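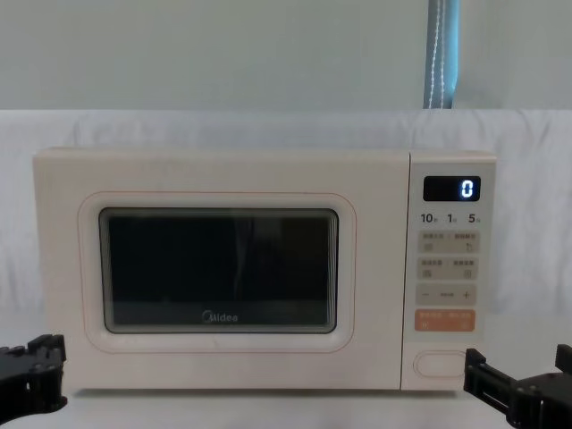

Why does popcorn pop?

I make popcorn pretty much every time my niece comes over, and last August she asked me a question I couldn't answer. Why does popcorn pop when the corn on your dinner plate just sits there? I had to go look it up, so now you get to hear it too!

Start with the kernel. It looks like a tiny yellow pebble, but it's really a seed, and if you planted it (and were lucky) you could grow a whole corn plant. The outside is a hard shell called the hull. Inside is a lot of starch, which is food for the baby plant, and hiding in the starch is a little bit of water.

That water does all the work. When the kernel heats up, the water wants to turn into steam, and steam needs way more room than water does. But the hull is tough and won't let it out! So the steam pushes and pushes, and the starch gets soft and gooey, kind of like hot pudding. Finally the hull cracks and - POP! The goo puffs out, cools off super fast and turns into that white fluffy stuff. You're eating a seed that got turned inside out. 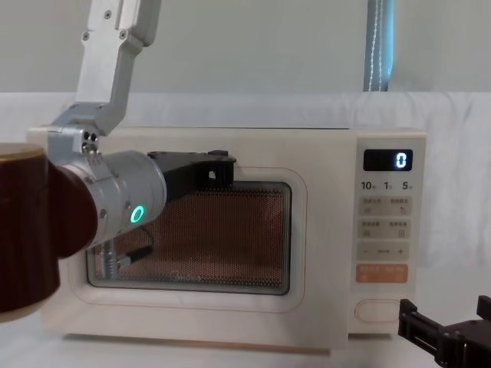

A microwave can heat up the water inside a kernel.

Corn on the cob can't do this. It has too much water in it, and its skin is too soft to hold the steam in.

What about the hard ones left in the bottom of the bowl? Some people call them old maids. A lot of them have a crack in the hull, so the steam leaks out early. Others got too dry. My friend Young-sook Hyun keeps her kernels in a jar with a tight lid so they don't dry out, and I've started doing it too.

Popped corn comes in 2 main shapes, by the way. Butterfly popcorn has wings sticking out all over, and mushroom popcorn is round like a ball. Caramel corn is often the mushroom kind - it doesn't break so easily when you stir it.

Next time you have a bowl, look for the little brown bits. That's the hull! It's also the part that gets stuck in your teeth. Ask a grown-up to help with the hot stuff, and be careful opening the bag, the steam comes out fast.

Roxana Benavides
11/22/19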